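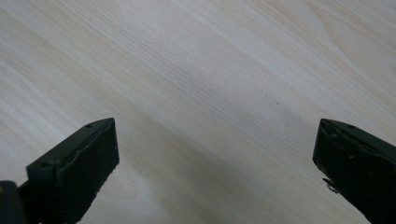 Chutima Mahawong opened by saying the leash rule on the Drundby trail had been broken by every dog she met in October, including her own, and could we please either enforce it or take down the sign. The chair asked that this be treated as item 1, as it was going to be item 1 anyway.

**Drundby Dog Owners' Association – minutes**

Present: Dagný Mogensen (chair), Rawiri Gilchrist (minutes), Chutima Mahawong, Surachet Onsri, Montri Klinhom (from 7:20 p.m.)

**1. Leashes on the trail**

Surachet said the county can fine owners $100 for a loose dog but has no officer on the trail after 4 p.m. The dogs seem to have worked this out. Montri, arriving, asked what he had missed and was told "leashes." He offered to come back later.

Agreed: the sign stays. Dagný to ask animal control for two evening patrols a month.

**2. Dogs left in cars at the Giston lot**

Three reports since the last meeting. In one, a shopper waited 50 minutes beside a parked van with a terrier inside before anyone came. The owner, when found, said the window was cracked. Chutima pointed out that so was the owner. Struck from the minutes at the chair's request, then put back after a vote, 3–2.

Agreed: print 300 windshield cards giving the animal control number and the state law in plain words. Rawiri to draft. Nothing sarcastic.

**3. Foster supplies**

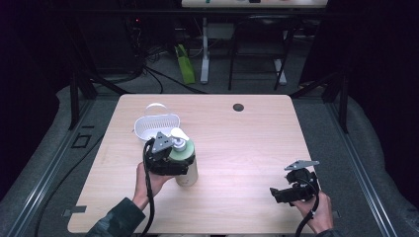

*Pump bottle and white basket, on the table.*

Foster homes on Phuthong Road are short of shampoo, towels and patience. Montri can supply the first two. Surachet asked whether the money could come out of the vet fund and was reminded what happened last time.

Agreed: up to $400 from general funds, receipts required. A receipt is a piece of paper from the store – a text saying "got the stuff" will not be accepted again.

**4. Hiltivero microchip clinic**

Hiltivero has offered its loading bay for a Saturday-style walk-in clinic, on a day to be named by them. Almost 50 owners have signed up. Dagný noted that the bay has a ramp, a drain and no heat.

Agreed: accept. Chutima to handle the line, cats to use the side door.

**5. Other business**

Rawiri asked if someone else would take minutes next time. Not seconded.

Closed 8:45 p.m. Draft windshield card to be sent around before the next meeting.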